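Operators wanted for our hand and gripper comparison (paid, part time, Mernholm)

Hi! I'm Floarea Pop, and I run the manipulation bench at Zoreck. We're a small shop on the second floor of the old Moldovan building in Mernholm, over the print place, and we spend our days finding out which robot hands are worth the money and which ones only look good in a sales video. I need 5 people to come and drive robots for us, and I'd like to have you all signed up by 19th June.

If you already know you want in, skip to the bottom for how to apply. If you want to know what you'd be getting into, keep reading, because I tend to write long.

What we're comparing

The project is called Braltlow, and it has two halves. The first half is hands against grippers. We have a multi-fingered hand, a plain two-finger parallel gripper and a suction tool, and all three have to do the same picking and packing jobs with the same parts. The second half is controllers. You'll drive with a pair of tracked gloves, then with handheld controllers, then with what I call the puppet arms, which are two small arms on a desk that the big arms copy. Same jobs again, same parts again. By the end you'll know those parts better than your own kitchen drawers.

Everyone who sells one of these things says theirs is the easiest to use. Easy for whom, though? Our own people have been driving for years and have picked up all sorts of habits. I can pick up a flat washer with almost anything at this point, and that makes me a terrible test subject. So I want people who come in fresh, plus a couple who have some experience, and I want to see how quickly each of you settles down with each setup, and how cross you get.

In January we ran a first round with our own staff and logged 1,036 picks. It gave us a good idea of which jobs are worth keeping (the threading one is gone, you're welcome) and it showed me that the order you learn the controllers in makes a big difference. People who started on the gloves complained about everything after. People who started on the handhelds thought the gloves were magic for a day and then got tired arms. With a bigger group I can mix up the order properly.

What a session is like

Sessions are three hours with a real break in the middle. You'll do 7 of them over four weeks, and you can pick mornings or late afternoons. The first is all training. I'll sit next to you, we'll go over the stop button until you could hit it in your sleep, and then you'll spend a good while just moving the arms around and getting a feel for the delay. You can knock things over. We have plenty of parts and most of them bounce.

From the second session on, you work through job cards. A card says something like "move the long covers from the shelf to the tub" or "sort the small parts by type," and you do it with whichever hand and controller you've been given that day. There's a timer, but you won't see it, and I would much rather you work at a pace you could keep up all afternoon. After each card you fill in a short sheet: how hard it was, what annoyed you, where you felt you'd lost track of the fingers. Please be rude on the sheet if you feel like it. The rude ones are the most useful.

The parts are ordinary shop stuff. Molded plastic covers, round knobs and caps, square blocks, thin rods, cardboard boxes in various states of wear. The covers are my favorites for this because they're curved and slick and there's no obvious place to grab them. A two-finger gripper has to come at the rim just so. The multi-fingered hand can wrap around an edge, which sounds better, and often is, but you have more fingers to place and more ways to get one of them stuck behind something.

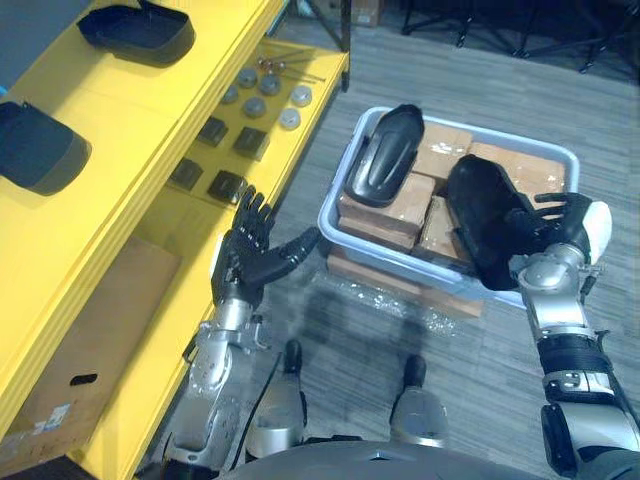
Do I need any experience with robots? None at all for three of the places, and for the other two I'm looking for people who have driven an arm by remote at least a few times.

Let me say a bit more about who tends to enjoy this. If you play video games, that's nice, but in the January round it made less difference than I'd figured. Patience counts for more. So does being able to tell me what went wrong in plain words, while it's still fresh. One of our best drivers came to us from a bakery and one from upholstery, and both of them think about how things want to be held, which I can't teach in one afternoon. If you frost cakes, fix bikes, sew, tie flies or do hair, please apply!

You do need to:

Be 18 or over.

Be able to sit at a station for 45 minutes at a stretch and move both arms freely from the shoulder. The gloves come in three sizes and I can pad the small ones. If you have a shoulder or wrist thing going on, tell me and we'll talk it through, since the puppet arms are a lot gentler and I may be able to put together a shorter schedule for you.

Be all right wearing a headset for part of the time. We use one for the head camera view on some cards and a regular monitor on others. A few people feel queasy in the headset. If that's you, we stop, you get some air, and you still get paid for the session. I'd want to know about it anyway, as camera position is one of the things we're trying to sort out.

Come to all the sessions. I can move one for you if life happens. I can't move three.

You don't need to code, you don't need an engineering degree, and you don't need to bring anything except closed shoes and maybe a sweater. The room runs cold.

The pay

The full run pays $2,200 per person. I pay half after the fourth session and the rest after the last one, and if you have to drop out partway you're paid for every session you finished. There's no bonus for speed. I took that out on purpose — I don't want anyone racing. Street parking is free after five, and for the morning people I have passes for the lot behind the building. The number 7 bus stops right across the street, if you'd rather not drive.

There's also coffee, and it's decent.

What we record

Your sessions get recorded. We keep the arm positions, the controller signals, the camera views from the robot, and the audio at your station so we can catch what you say while you work. The room cameras point at the work area, and your face isn't part of what we're after. In the write-up you're a number. You can ask me to throw out your data up until the day we start the analysis, and I'll give you that date in writing before you start. After the analysis is done, you'll get a copy of the results if you want it, and I'm happy to go through your own numbers with you. Some people love that part and others run for the door.

About safety, in case your mother asks (mine did): the arms are strong enough to pinch and nobody stands inside the taped line while they're powered. You drive from the other side of a clear screen. There's one stop button at your station and another with me, and either one cuts everything. Parts get reset by one of us with the power off, so there's some waiting around between cards. Bring a book if waiting makes you itchy.

Things people have asked me already

Can two friends sign up together? Sure, but you'll be put in different slots, and I'll ask you not to swap tips until you've both finished. I know that's a lot to ask of friends.

Left-handed people are very welcome. I had only one in the first round and I'd love more. Every job uses both arms, so you won't be at a disadvantage, and I have a hunch that a couple of the cards will suit you better.

Could this turn into a regular job? Maybe. We do hire operators now and then, and I'd rather hire someone I've seen work. I'm not going to promise anything, though, and taking part in Braltlow doesn't commit you or us to more.

If you work for a company that makes or sells robot hands, grippers or controllers, please sit this one out. Same goes if you live with someone who does. I'm sure you'd be fair about it, but I'd have to explain it to everybody.

How to apply

Send me a note through the contact form on the Zoreck site with "Braltlow operator" in the subject line. I don't need a resume. Tell me:

Your name and the best way to reach you.

Mornings or late afternoons.

Whether you've driven a robot arm before, and if so what kind and for how long.

Which hand you write with.

Something fiddly that you do with your hands, for work or for fun, and what the hardest part of it is. A few sentences is fine. I read every one of these and it's mostly how I choose.

I'll write back to everybody, including the people I can't take this time. If you look like a fit I'll ask you in for a half-hour visit, where you can try the handhelds and see the bench before you decide. The visit is unpaid, but you get the coffee. Morning slots will probably go first, so if those are the only ones that work for you, write sooner.

The entrance is around the side, green door, second buzzer. The elevator is slow but it does come.

Floarea Pop
Manipulation bench, Zoreck, Mernholm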